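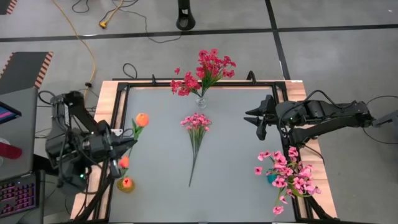

Hello all,

I meant to answer this on Sunday and then the day got away from me, so forgive the slow reply. I've snipped the quoted message down to the parts I have something useful to say about.

> We've been asked to do the tables for the Cronin supper in July, and the budget won't stretch to fresh flowers in that heat. I have two tubs of artificial ones from the Vimstead sale, mostly pinks and reds, and they look so stiff and fake when I put them in a vase. Every bunch comes out like a feather duster. Is there a trick to it, or should I give up and use potted herbs?

Please don't give up! I did the flowers for the hall at Ovham for years, and well over half of them were artificial by the end. Nearly all the feather-duster trouble comes from how they're packed. They get squashed flat in the box and every stem ends up pointing straight up, and most of us take them out and put them directly in the vase just like that. Spend a few minutes bending first. The stems usually have wire inside, so you can curve each branch outward with your thumb, a little at a time, starting from the bottom.

With a bushy red bunch, I like to pull it into two uneven parts, one tall and full and leaning one way, the other smaller and leaning the opposite way. If there's a little sprig that wants to stick out above the rest, let it. Real flowers do that all the time and I think it does more for a bunch than anything you can buy.

> Also I only have small vases, a mix of clear glass and colored. Do they have to match?

I wouldn't worry about matching. Clear glass is fine for anything with thin green stems that look decent close up. If the stems are the thick plastic kind with a seam, put them in the colored ones. Tulips are lovely in a rounded amber vase, especially orange ones, and you only need three. Let one sit low, right at the mouth of the vase, and have the others reach out past it at different lengths. I used to cram seven or eight in and they looked like a box of crayons.

Small vases do tip over with a heavy head of flowers, so put something in the bottom. I use aquarium gravel in the colored ones and clear glass beads in the see-through ones. A 20 ounce bag of gravel did all of my little vases with some left over.

> And what do I do with the single-stem bunches, where all the blossoms come off one long stalk?

Those are my favorites, and I know I'm in the minority. You can cut the stalk down with wire cutters (never your good scissors — I ruined a pair of Suveo ones that way and I'm still sore about it). Before you cut anything, though, lay the bunch down flat on the table next to the vase you have in mind and look at the length. You can always take off another inch. If you'd rather keep the stalk whole, fold the bottom few inches back on itself and it will wedge in the vase and hold steady.

I also like to leave one pink bunch lying loose on the cloth with no vase at all, between the food and the taller flowers. People can see each other over it, and it fills up a long table without costing you another container.

For dust, a hair dryer on the cool setting, outdoors if you can. I would not wash the reds before you've tested one blossom on a damp paper towel. Some of them run terribly, and a pink tablecloth was not what we were after that year.

How long are the tables, and are they round or straight? If they're the long ones from Ovham I can tell you how far apart I used to space things. I've also got a shoebox of spare leaves you'd be welcome to — they tuck in nicely around the rim when a bunch looks thin at the bottom.

Warmly, and good luck with the supper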